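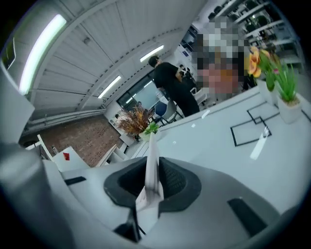

White table, plant end.

Room check, Jaltetbridge, 24 Nov 2021

Potted plants – OK. The yellow-orange flowers look great against all that white! Keep the pots well back from the end, please.

Tabletop – OK, but I get a nasty streak of glare near the black lines. Tilt the blind and look again.

Dried-leaf plant – watch. Leaves like that drop bits, so sweep under it (I never remember).

Outlets, Haugen side – checked 10, all fine. Tag 292 is peeling, so I've asked for a new one.

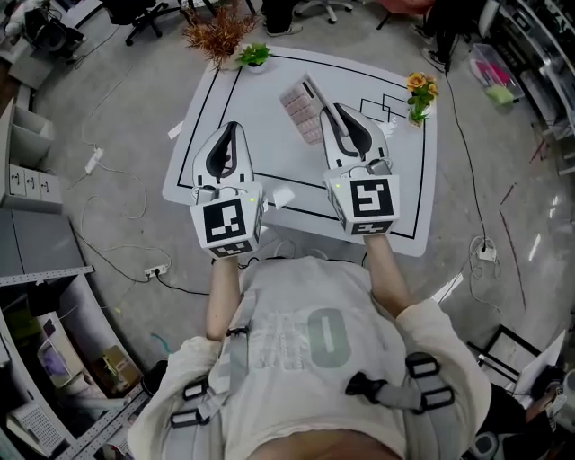
Can I leave a drink on the table while I work?
Only with a lid on, and keep it away from anything with keys.

Walkway – clear. Next check in August.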